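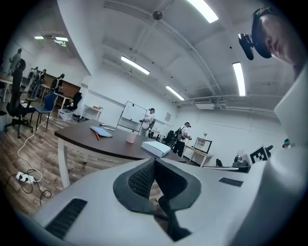
The long table on the Noltport floor, with the notebook, the markers and the flat box with the bluish lid.

The Box With the Blue Lid

So I'd been at Endlow for 44 shifts when the lid thing happened, and I only know the number because I'd been ticking them off on the inside of my lunch bag like a convict. My sister got me the job. She said it was easy money, you wear a thing on your head and a pack on your back and you put markers in boxes, and she was right for most of it.

If you've never done it, it goes like this. You hold the gripper, you squeeze, the fingers close on whatever's on the table, you move it over, you let go. Then you do it again. By the end of a shift I'd be at home reaching for the kettle with my wrist all stiff and funny, and Mum would ask why I was making tea like a crab.

Desmond Nakamura had the end of the table nearest the door and I had the other one. He'd done this at Brasen before they folded, so he knew every trick. He could get a cap off a marker with one squeeze and a sort of flick. He also talked the whole time, mostly about his boat, which didn't float yet.

The trouble started in May, with the fingers not letting go.

The first time, I was putting the lid on the flat box. I opened my hand. The gripper stayed shut, and it had quite a good hold on the lid, and then it squeezed a bit more. I heard the plastic creak. I said "um" and waited, and after a moment it popped open like nothing had happened. I wrote it in the log as "sticky" and went on with my day. I'm not proud of that! But the log had a box for sticky and it didn't have a box for "it squeezed when I told it not to", and I was new enough to think the boxes must cover everything.

The second time it was Desmond's gripper, and it was Desmond's thumb.

He'd reached in with his free hand to straighten a marker, same as all of us did 300 times a shift, same as the sheet told us never to do. The fingers came together and stayed together. He stopped talking about the boat. I've never heard a room go quiet so fast, and it was a loud room, what with the air handling and everybody shuffling about.

"Could somebody hit the thing," he said, very politely.

I was the closest. There was a stop button on the side of his pack, big and easy to find in the training video and a lot harder to find on a real person who's hopping. I got it on the third go. The motor whined down, and the fingers still didn't open. That was the bit that made my stomach turn over. With the power gone they stayed exactly where they were, holding on.

In the end I got the notebook off the table and jammed the cardboard corner of it in between the pads and leaned, and he swore, and his thumb came out flat and purple with a pattern pressed into it, all tiny squares. He looked at it for ages.

"That's going to be a hard one to explain at the marina," he said.

A woman from Gkikas came out, as they'd made the motors. She was nice. She had a cardigan and a tiny screwdriver, and she took my gripper apart on the long table and lined all the bits up on a paper towel. It was the gearing, she told me. They'd swapped in a cheaper one partway through the run, and it couldn't be pushed backwards by hand the way the old one could, so if the signal dropped while you were closing, it finished the squeeze and then it sat there. There were 2,440 of them with that gear in, all over the place. She asked if anyone had noticed anything before the thumb.

I could see the log from where I was standing. I could practically see my own handwriting.

"Mine did it," I said. "Two weeks ago. On the lid. I put it down as sticky."

She stopped with the screwdriver. She didn't tell me off, which would have been easier. She asked me what time of day it was, and which lid, and whether it had creaked before or after I opened my hand, and she wrote all of it down in full sentences.

Desmond got a week off and a cheque. I rang him that night to say sorry, and I'd practised it and everything, but I only got as far as the lid.

"Mine did it too," he said. "Twice. I put sticky."

We both sat there on the phone for a bit. Then he asked if I knew anything about fibreglass, and I said no, and he said come round anyway and bring gloves.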